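Enora双臂腕带佩戴作业项目进展报告（故障与安全专项）

报送：Clikasmont基金项目管理处
承担单位：Lirnex研究所自动化部
项目负责人：Caoimhe Cullinane
安全与测试负责人：Decha Rojanasak
报告日期：2019年3月17日

一、本期工作概况

按照资助协议的安排，本期的主要任务是在Châu实验室的双臂工位上完成腕带佩戴与解除作业的连续运行测试。测试由二月启动，累计执行作业循环1119次。计划中的示教数据整理、轨迹复现和手眼标定复核均已完成，连续运行测试未能按计划结束。原因是运行过程中出现了右侧手爪在保护停止后仍保持夹紧的故障，我方依据安全管理规定主动中止了自动运行。

本报告着重说明该故障的经过、原因分析、已采取的措施及其对后续进度的影响。其他任务的常规进展已列入季度报表，不再重复。

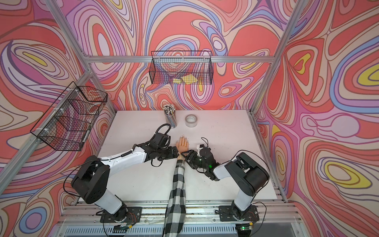

保护停止功能在立项时即被列为工位验收的必检项，当时的检验方法是在手臂空载运动中触发停止，测量手臂的停止距离，检验结论为合格。现在看来，该方法只考察了手臂本身，没有覆盖手爪已经闭合的工况。腕带作业的难点恰恰在这一阶段：两只手爪从左右两侧向同一腕部靠拢，右手爪在带子旁合拢，左手爪紧邻手部左侧，彼此的退让空间很小。任何一侧在停止后不能松开，另一侧的撤离路径都会受到影响，操作人员也难以从外侧迅速介入。验收方法的这一疏漏由我方负责，已在整改清单中单列。

二、故障经过

故障首次出现时，控制系统报出右侧手爪通信超时，随后触发保护停止，两侧手臂均按要求停住，状态指示正常。值守人员按规程发出手爪张开指令，右侧手爪未响应。再次发送仍无效，最终切断手爪驱动电源后以手动方式松开。

首次故障按偶发通信问题登记，更换手爪侧接头后恢复了运行。此后同类现象再次出现，测试组回查全部日志，确认同一报警共发生9次，其中多数在值守人员介入之前已自行恢复，因而没有被登记。Decha Rojanasak在核对日志后要求停止自动运行，项目负责人当日批准。

需要向贵处说明的是，首次故障后的处置不够审慎。按照规程，凡涉及夹持不能释放的事件，应先完成原因确认再恢复运行。当班人员将其归为通信类报警，适用了较低的处置等级。规程中两类事件的界限写得不清楚，也是造成误判的原因之一。
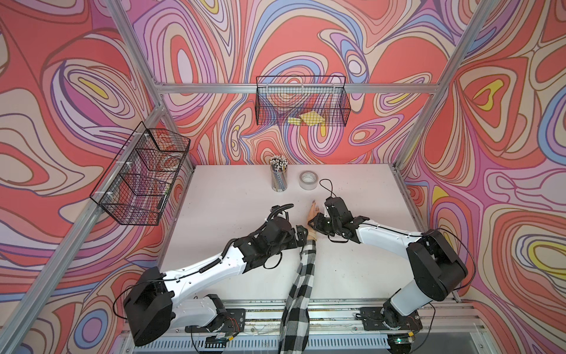 故障未造成人员受伤。设备方面，右侧手爪的一处传动件有磨损加重的迹象，已拆下送检，目前以备件替代。手臂关节、安装底板及工位框架经检查未发现变形或松动。

三、原因分析

测试组从通信、控制逻辑和机械三个方面进行了排查。

通信方面，右侧手爪的线缆在腕部附近反复弯曲。手爪由撤离位转向夹持位时，线缆弯曲幅度最大，报警时刻也集中在这一动作前后。以替换线缆进行对比运行，报警未再出现；换回原线缆并重复该动作，报警可以复现。由此认定，线缆内部接触不良是通信超时的直接诱因。

控制逻辑方面，手爪驱动器在通信中断后会继续执行最后一次收到的力指令。若中断恰好发生在收紧阶段，驱动器保持的便是收紧力，而上位机因收不到反馈，界面上仍显示中断前的读数。更为关键的是，通信恢复后驱动器需重新初始化才接受新的指令，而原程序没有执行初始化，张开指令因此被丢弃。复现试验表明，只要通信中断超过约50毫秒，即有可能进入上述状态。

机械方面，手爪传动具有一定的自锁特性，断电后不会自行张开。该特性在抓取搬运类任务中可以防止工件跌落，用于腕部作业则成为不利因素。选型时沿用了前一项目的手爪，未针对作业对象的变化重新做风险评估。

综合以上分析，线缆问题是诱因，驱动器的指令保持与初始化缺失是主要原因，传动自锁加重了后果。三者单独出现时均不足以造成本次故障。 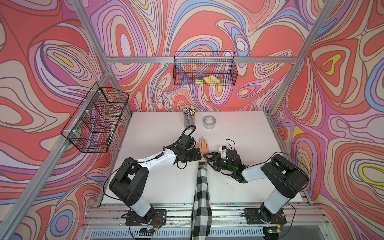 在排查过程中还发现，现有日志只保存报警代码和时间，不保存报警前后的力反馈曲线。测试组不得不借助工位相机的录像与日志逐条比对，才确定了各次报警所处的动作阶段。两套记录的时钟存在偏差，校对工作占用了较多时间，对结论的可信度也有一定影响。其中个别报警所处的阶段至今只能判定为“可能在收紧过程中”，我方在统计时按最不利情况处理。

四、已采取的措施

停止自动运行后，测试组用7个工作日完成了第一批整改，内容如下。

线缆更换及走线调整。两侧手爪的线缆全部更换为耐弯折型号，重新布置固定点，在腕部留出弯曲余量。左侧手爪虽未出现同类报警，但走线方式相近，一并处理。

驱动器程序修改。通信中断后，驱动器在规定时限内将力指令降至零并进入待机，通信恢复后自动初始化，初始化完成前界面不再显示旧的力读数，改为显示“数据无效”。

增设独立释放回路。操作台增加一只手爪释放按钮，其信号不经上位机，直接送至驱动器，在保护停止状态下依然有效。手爪外壳同时加装手动释放拨杆，操作人员无需拆卸即可松开爪指。

规程修订。凡手爪在停止后未能按指令张开的，一律按安全事件处理，自动运行须经测试负责人书面同意方可恢复。报警自行恢复的情况也须登记，由值守人员在交接班时逐条签认。

第二批整改包括日志系统改造和时钟同步，目前处于方案评审阶段。

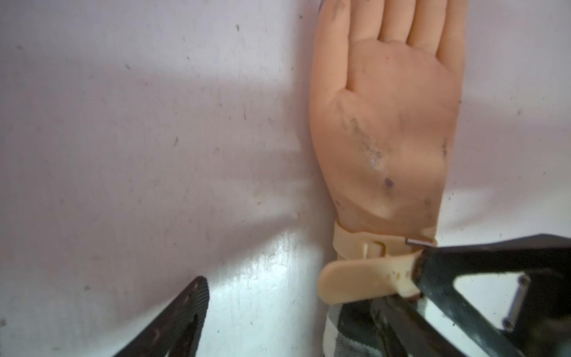
图4 腕部相机画面：一侧爪指的尖端抵在腕带金属销附近

五、验证情况

整改后的验证分为静态和动态两部分。静态验证在手臂不运动的条件下进行，于手爪夹持、收紧、张开各阶段人为断开通信，检查力指令是否按要求归零以及释放回路是否有效。该部分已经完成，全部符合要求。

动态验证要求在完整作业循环中随机注入通信中断，目前仅以低速运行。低速条件下未再出现夹紧不放的情况，但出现了一个新的问题：力指令归零后，腕带因自身弹性回弹，带动爪指轻微滑移，恢复运行时手爪与带扣的相对位置已发生变化，原轨迹不能直接续接。现阶段的处理方式是中断后一律退回起始位，重新识别带扣位置。这样做会延长单次作业时间，对最终的效率指标有不利影响，具体幅度须待常速验证后方能给出。

手爪传动的自锁问题尚未从根本上解决。手动释放拨杆可以满足现阶段测试的安全要求，但不宜作为最终方案。我方正在比较两种可反向驱动的手爪，样件到货后将在同一工位上试装。

六、对进度和经费的影响

连续运行测试的完成时间需要顺延，与之相衔接的腕带尺寸适应性试验相应推迟。示教数据整理和仿真工作不受影响，已将部分人员临时调入，以利用工位停用期间的工时。

线缆、释放按钮及拨杆的费用由设备维护科目列支，不涉及预算调整。手爪如需更换，所需费用将超出该科目余额，我方拟在样件试装后提交书面申请，并附比较试验数据。在贵处批复之前，不会进行采购。

七、下阶段安排及提请事项

下阶段首先完成常速动态验证，验证合格后由Decha Rojanasak签署恢复自动运行的意见，送贵处备案。在此之前，工位仅允许在专人值守下低速运行。其后恢复连续运行测试，循环计数重新开始，本期已完成的循环不计入最终可靠性统计。

提请贵处审议以下事项：同意连续运行测试节点顺延；同意将“夹持状态下的保护停止与释放”增列为验收必检项；指派一名技术代表参加常速动态验证。

故障日志、复现试验记录及修订后的规程文本作为附件另行报送。联系人为Caoimhe Cullinane。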